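November check-in, cup handling group
Notes by Amrit Carrier
Started at 2:10 p.m., wrapped up before 4

Hi all, these are my notes from this afternoon. I type slower than you people talk, so if I've put the wrong words in your mouth, send me a fix before the next one and I'll change it in the shared copy. We had the full group plus two people on the line from Grakstead, who could hear us fine once we stopped using the speaker on the windowsill.

## Last month's leftovers

- Naming of takes. Done! Everybody is on the new pattern now, and the old folders have been moved over. I still find the odd "test_final" in there, and I know whose they are.
- The Urier storage account. Still waiting on the second login. I chased it again before the meeting and will chase it again after.
- Written instructions for new operators. Half done. The part on picking up the tools is good, the part on what counts as a failed take is one sentence long. More on that below.

## Where the count stands

We agreed with Brivent on 400 usable takes of the cup task for this round. We have 200 in the folder that have been watched all the way through and passed. So halfway, which I was happier about than the rest of the room. Grakstead pointed out that the first half is always the easy half, because we do the tidy starts first (cups upright, stack in the middle, nice clear approach) and leave the fiddly ones. Fair point. The second half is supposed to be mostly fiddly ones: cups on their sides, stack lying down, stack pushed toward the far edge.

I asked if we could shift the mix a bit so we don't end up with a week of nothing but tipped-over cups, which is tiring for whoever is holding the tools. Everyone was okay with mixing them from here on. I'll redo the start sheet.

## What counts as a good take

This took up most of the meeting, as it always does.

We went through 24 takes that had been flagged by one reviewer and passed by another. Most of the fights were over the same thing, which is hesitation. Somebody reaches for a cup, stops, backs off a little, then goes in again. One side of the table said throw those out, the model will learn to dither. The other side (me included) said that a correction is worth keeping as long as it ends in a proper grasp, and if we only ever show it perfect reaches it won't have a clue what to do when it's slightly off.

What we settled on, and I read this back twice so I'm fairly sure of it:

1. One correction in a take is fine. Keep it and tag it.
2. Two or more, redo the take from the start.
3. If a cup leaves the table, the take is out, even if the rest is lovely.
4. If the stack comes apart and the operator carries on, keep it in the separate folder. Tang wants those for later and we don't have many.

There was also a question about speed. I've been going too fast, apparently! Played back next to the others, mine look like I have a bus to catch. We didn't set a number for it. The wording in the instructions will be "the pace you'd use with a full glass," which I liked a lot and which came from Grakstead.

## Clear plastic, again

The cups are hard. We all knew that going in, and picking see-through things is the whole reason Brivent asked for this set, but it came up again and I promised to write it down properly. When a cup is held up close to the gripper camera you're looking through it at the fingers and the table both, and our labeling people have trouble deciding where the rim stops. With a nested stack it's a bit better, you get all those ridges to go by.

Suggestions from the room:

- Have the labelers look at the head view first, and only then the close one. We'll try that.
- Swap in colored cups for part of the set. Brivent said no to this in the summer and I don't see them changing their minds, but I'll ask.
- Mark the grasp by when the fingers stop closing and forget about the outline of the cup. I think this one could save us a lot of time. Trying it on the next batch.

## Pads and fingers

The rubber on the finger pads is getting ragged, and we need a rule for when to change it. Up to now it's been whenever somebody gets annoyed. My worry is that a worn pad and a fresh pad grip differently, and we'd be mixing the two without any record of which takes were which. So there'll be a pad column in the log from now on. Just write "new," "okay" or "worn," please don't write me a paragraph.

We have 3 spare sets in the drawer. I'm ordering more, and if the supplier does a thicker version I'll get one of those to try out, though it won't go anywhere near the real takes until we've talked about it.

## Two hands

Short one. Grakstead asked whether we need both tools in every take when one hand is often doing the work and the other just hovers. The answer from Tang is yes, keep both up and in view, with the idle one held somewhere sensible over the table. Letting it drop down to your hip makes the recording hard to line up later. I've been guilty of this when my arm gets tired. Take a break if you need to, the takes will wait.

## To do

- Me: new start sheet with the mixed order, pad order, ask Brivent about colored cups, Urier login (again)
- Grakstead: finish the failed-take section of the instructions, with the four rules above
- Tang: try the "fingers stop closing" marking on one batch and tell us how it went
- Everybody: fill in the pad column!

Next one is in the same room at the same time. Could somebody else take notes? I'm asking nicely.

## Pictures from the cup table 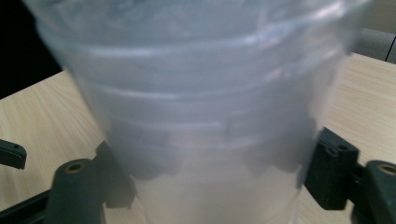
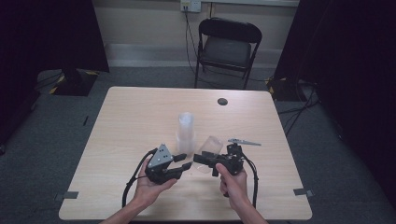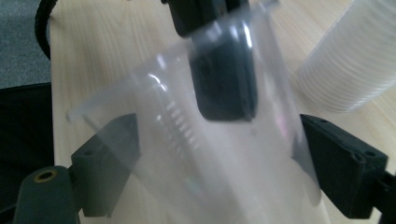
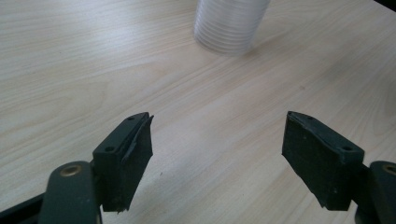
*Cup task: three gripper views, plus the head view (second picture).*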